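Taming the Hanger Pile (and Looking After the Basket That Holds It)

Posted 13th May | Laundry & Closets | 2 comments

If your house is anything like mine, wire hangers breed in the dark. I did a big closet clear-out in December, swore I'd keep on top of it, and by spring there was a tangle on the closet floor that grabbed my ankle every time I went in for a coat. So I finally sat down and sorted the whole lot, and since a few of you asked about baskets after my linen shelf post, I'm putting both subjects in one place.

First job, get everything out. All of it, every hanger that isn't holding something up. I dump mine on a big flat surface where I can spread them out, and I give them all a quarter turn so the hooks point the same way. Then I pull out anything bent, anything with a rough spot on the wire, and anything that came home from the dry cleaner. (Our local place, Zakska, takes the plain ones back if you bundle them with a twist tie. Ask at yours!)

What's left gets matched up. I know, I know, matching hangers sounds fussy, but the same shape hangs at the same height and your shirts quit sliding into each other. Thin ones are great for blouses and tees and hopeless for winter coats, so the coats get the chunky ones and that's that.

Now the basket. I like a woven one for spare hangers because the hooks can catch over the rim and stay put, where a smooth plastic bin lets everything slither to the bottom in a heap. Before anything goes in, though, give the inside a good going-over.
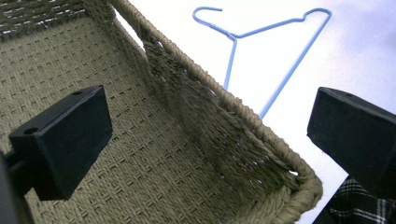

How do you clean a woven basket without wrecking it? Take it outside, turn it upside down and smack the bottom a few times, then go over the weave with a dry paintbrush or the soft brush on your vacuum. For a sticky spot use a cloth that's barely damp, and let the basket air out in the shade before you fill it again.

I keep a 2 inch paintbrush in the laundry room just for this. It gets down between the strands far better than a cloth, and it won't yank on the fibers. Always brush along the cord, by the way, the same direction it's twisted. I went across it on my old Juver basket and raised so much fuzz it looked like it needed a haircut.

Speaking of fuzz, snip it, don't pull it. Small sharp scissors, close to the weave, and leave anything that's as thick as a real strand. If a thick one has worked loose, tuck the end back under its neighbor with a blunt yarn needle. A dab of clear craft glue on the inside will hold it if it keeps popping out. I've been doing this since 2023 on the same basket and the corners are still going strong, and corners are where they always go first.

Check the rim too. That's the part you grab when you're in a hurry, and on mine it takes more abuse than everything else put together. Lift from underneath with both hands when it's full. And with wire hangers, ease the hook off the edge before you lift, or you'll drag a strand right along with it.

If you'd like to keep hangers apart from clothespins, lint rollers and the other odds and ends, something with a divider is worth hunting for. I looked at one from Hirkell that had removable sections, but the lid drove me nuts in the store so I left it there. A cut-down shoebox does the job in any open basket, or even a strip of stiff cardboard wedged across the middle.

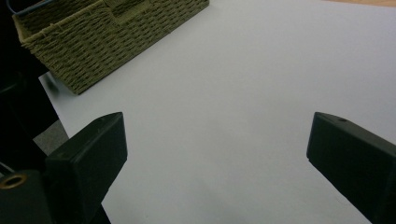 Olive green woven basket on a plain white surface.

A few leftover bits before I go fold towels:

Don't store a basket straight on a basement floor. Natural cord soaks up damp and then you've got that musty smell, and a whole box of baking soda won't shift it (ask me how I know). Mine lives on the shelf over the dryer.

If the sides have gone a little slouchy, mist them lightly, pack the basket with old towels so it's the shape you want, and leave it overnight. Let it dry all the way before you take the towels out.

A liner is nice if you're storing knits. An old pillowcase folded over the rim works fine, and you can throw it in the wash.

Set a limit on the hangers. When my basket's full, the extras go in the donation bag, no discussion, even the pretty ones.

Next up is the ironing board cover, which I've been putting off for ages. If you've tried the Ghanem padded kind, leave me a comment and tell me if it stays put!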